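Ilse Van Acker
Kitchen and front counter things, mostly. Posting a few notes on takeaway cups because I got asked again this week.

1/ We've moved to the black cup at both counters, Torngate and Ingate. Same cup, same lid, same price for the coffee. If you liked the old white one, sorry, they're finished.

2/ The size is 285 mL. That's filled to the brim, so once the lid is on and there's room for milk you're drinking less than that. A flat white sits well in it. A large long black doesn't, and we'll be giving you the bigger cup for that.

3/ Matte black, paper, narrower at the bottom and wider at the rim. The taper matters when you're stacking. The white ones used to jam together and you'd pull off two at a time, then put the second one back with a thumbprint in it.

4/ Lids are the part people have opinions on. I went through three kinds with Arnout Dekker before we picked one. The flat one leaked at the seam when it was tipped. The one with the fold-back tab was fine until the tab broke off. We ended up with a domed one that snaps on, black to match.

5/ You have to press the lid down all the way round. One push in the middle isn't enough. Thumb on one side, go around until you've done the full edge, then check it by lifting the cup by the body.

6/ Please don't carry a full cup by the lid. It's a lid.

7/ Pictures from the white table against the wooden wall. 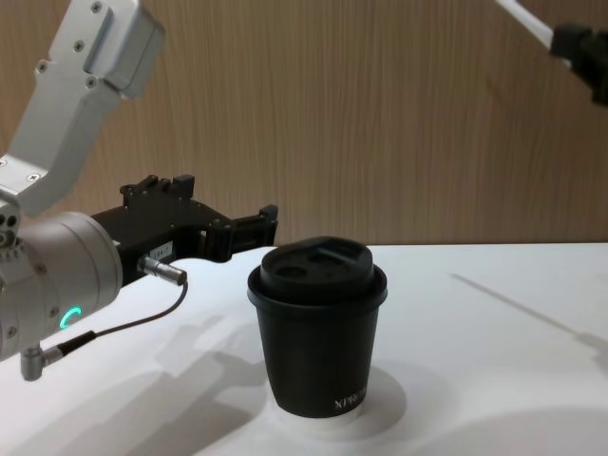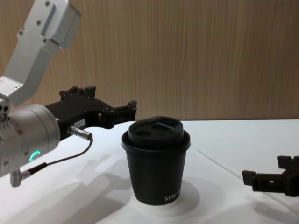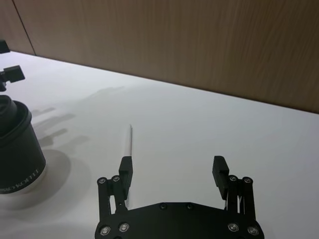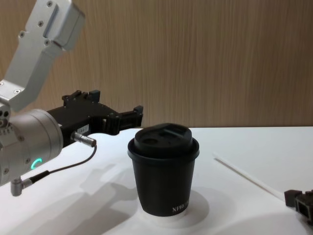 Torngate Kitchen and Counter Team

8/ A few people asked whether the wall is getting painted. No. Wim De Haan wanted it white to go with the table and the rest of us wanted the brown kept. The grain hides marks and I'm the one who wipes it.

9/ The table is another matter. White shows every ring. If you put a cup down and there's coffee on the base, use the cloth on the hook by the sink. The green cloth, not the blue one. Blue is for the milk jugs.

10/ Numbers for April, for those who like them. 2590 cups went out across the two counters. The old supplier's invoices don't split the sizes, so I can't tell you how that compares by size with the month before.

11/ We were short on lids for one delivery: 264 in the carton where the label said 300. Claeys credited us the difference and sent another carton. If you open a new one and it looks light, write it on the sheet before you start using it.

12/ Cups live on the second shelf, rim down, in their sleeve. Take the sleeve off only as far as you need. Lids stay in the drawer underneath. Please stop putting lids on top of the machine. They go soft and then they won't snap.

13/ Bringing your own cup is still fine and you still get 30 cents off. Annelies Wuyts keeps a shelf of loan mugs at Ingate as well. There were 27 on it when she set it up. She'd like them back. Check your desk, your car and the bottom of your gym bag.

14/ Where the used ones go: lid off first, lid in the mixed recycling, cup in the bin marked CUPS. Tip any leftover coffee down the sink before that. Sem Koster takes the bags out and a half-full latte in the bottom of a bag is a bad start to his morning.

15/ Someone asked if the black colour means they can't be recycled. The cup is collected separately so the colour makes no difference to our collector. The lid I'm less sure on. I've emailed and will add the answer to this thread when I have it.

16/ Sleeves: we haven't ordered cardboard sleeves for the new cup. If yours is too hot to hold, ask and we'll double it, but please only ask if you need it. It uses two cups and they come out of the same order.

17/ Writing on black is a pain. Ordinary marker doesn't show. There's a white paint pen tied to the counter at Torngate and one coming for Ingate. Name on the side, order on the lid. Shake it first with the cap on.

18/ Testov are dropping off samples of a smaller cup for piccolos. I'd like a few people to try them and tell me if the lid sits properly. Leave your name with Arnout if you're keen.

19/ Reply to a question below: yes, the kids' hot chocolate comes in the same cup, filled to half, with cold milk in it. Say so when you order.

20/ Next order goes in once I've counted the shelf. If your team has a morning tea coming up and needs extra, message me the number of cups and the day, and tell me if you want lids.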